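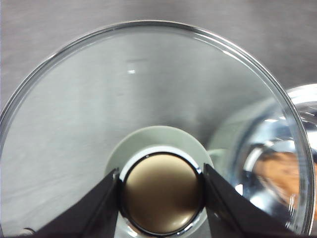
Minutes of the Fluvirham Allotment and Kitchen Club, Sunday, December 9, 2018. The main item was whether to sign up for the shared well scheme put forward by Alimstead. Marti chaired and said at the start that she had read the leaflet twice and still could not tell who pays when the pump breaks. Before that got going there was a short exchange over the winter soup lunch, where Marti said a clear glass dish as round and plain as that one would at least let people see what they were being served, more than she could say for the leaflet. Back to the well.

**1. Well scheme**

Kyung-tae Ji went through the quote. Total is $2,876, to be split among 18 plots. The quote covers drilling and a hand pump. It does not cover water testing. He asked Alimstead by phone whether the price holds if they hit rock and was told that this "rarely comes up." Several members did not find that comforting.

Question from the floor: how deep? Answer: the leaflet says "to suit." Marti asked that the minutes show she laughed.

Kyung-tae thinks the claimed saving of 100 gallons a week per plot is a stretch. Most plots don't use that in July, let alone now.

- **Agreed:** no money and no signature until there is a written price with depth, testing and repairs spelled out.
- **Action:** Kyung-tae to write to Alimstead and ask for the names of 3 other gardens that have bought one.

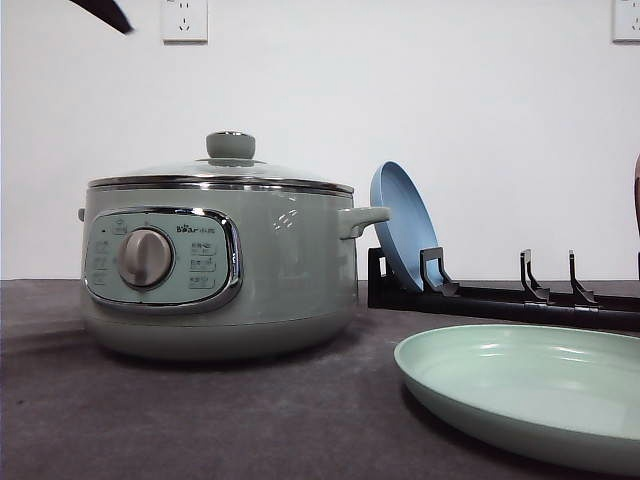
One member felt we were being too hard on them and that a well is a well. Noted. Another pointed out that the rain barrels were sold to us in much the same way, and two of those leak.

**2. Zumier compost**

The free trial bags went on the beans in spring. Members were asked if they saw a difference. Four said no, one said maybe, and the one who said maybe had also moved her beans into the sun. The rep would like a quote for their website. Not agreed.

**3. Gate lock**

Still sticks. Oil was tried. Marti will get a price for a new one and bring it to the next meeting.

**4. Any other business**

Path lights: put off again. Seed order forms to Marti before the end of December, with payment this time.

Meeting closed at 4:10.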